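3.2 Produce and sorting layout

The sorting task was set up to resemble the end of a grocery trip, when small items come out of the bag mixed and have to go to separate places. We chose produce that differs in size and skin: garlic cloves, citrus fruit and small dark purple items. Each kind had its own container on a green surface. All produce came from the Deveck market and was replaced every 7 days, or sooner if it softened.

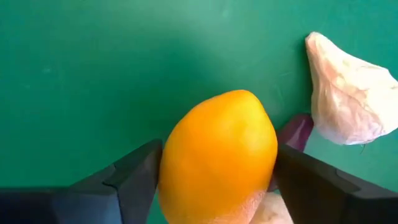
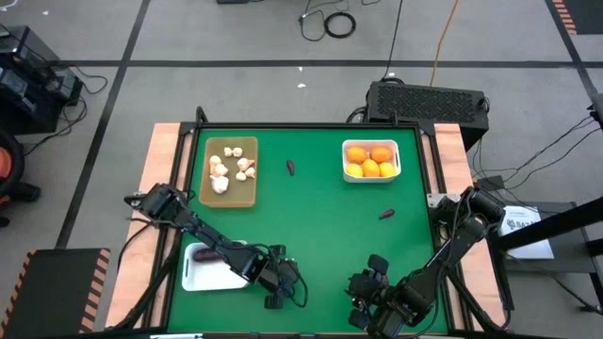 Figure 4. Produce used in the sorting task. First: a lemon, close up. Second: the layout from overhead, with garlic cloves in the tan tray and citrus fruit in the white container at upper right.

Containers kept their positions across all 200 trials. Pieces left outside a container at the end of a trial were scored as unsorted — even when they lay against its wall. Garlic was the most common error, accounting for 44 of the 100 misplaced pieces. Loose skin was swept off between trials, and cloves that had split were thrown out. We did not sort citrus by ripeness, so fruit of slightly different color went into the same container.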